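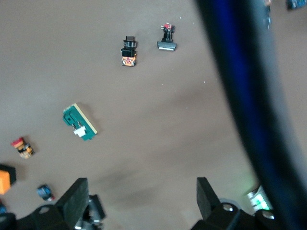
My kettle packed up in July, and I'm still cross about it. It was a Dilteo, the nice cream one with the curved handle, and I'd had it for 14 months. The warranty lasted twelve. I rang the helpline and waited 37 minutes (the hold music was a pan pipe version of something I used to like), and then a very pleasant person offered me ten per cent off a new one.

I didn't want a new one. I wanted the switch fixed! The rest of the kettle was perfectly fine, and I was fond of it.

So I took it to the man at the repair stall on Tosstead market, the one between the cheese van and the phone covers. He turned it over and showed me the base. No screws. The whole thing had been glued shut at the factory, and to get at a part that costs less than a sandwich he'd have had to crack the casing. He said he gets asked to look at kettles every week and mostly has to hand them back. Toasters are better, apparently. Hairdryers are hopeless.

I think this is a scandal, and a very dull one, so we all put up with it. My gran had the same Strand mixer for 31 years. It was mustard yellow and it weighed as much as a toddler, and when the belt went she sent off for another belt and my grandad put it on at the kitchen table with the radio going. There was a diagram in the back of the booklet. An actual drawing of the insides, with numbers, for anyone who fancied a go. When did you last see one of those? The booklet for my kettle had 71 pages in it and every one was telling me not to do something in a different language.

People say to me, oh, but things were dearer then, and yes, they were. I've had this argument with my brother-in-law more than once. He reckons cheap kettles are good for people who haven't got much money, and he's got a point, up to a point. But buying the same cheap kettle every fourteen months isn't cheap, is it? And I'd happily pay a few quid more for four screws and a spare switch.

What I'd like is a label on the box. Never mind stars for how much electricity it uses (I do look at those, I'm not a monster) — I want to know whether it opens, whether you can get the bits, and for how long. Put it next to the price in big letters. I'd choose on that before I chose on colour, and I care quite a lot about colour.

In the end I bought a Limen, which is ugly and whistles on the hob and has no switch in it at all. My tea takes longer. The cream one is still in the cupboard under the stairs, and I can't bring myself to take it to the tip.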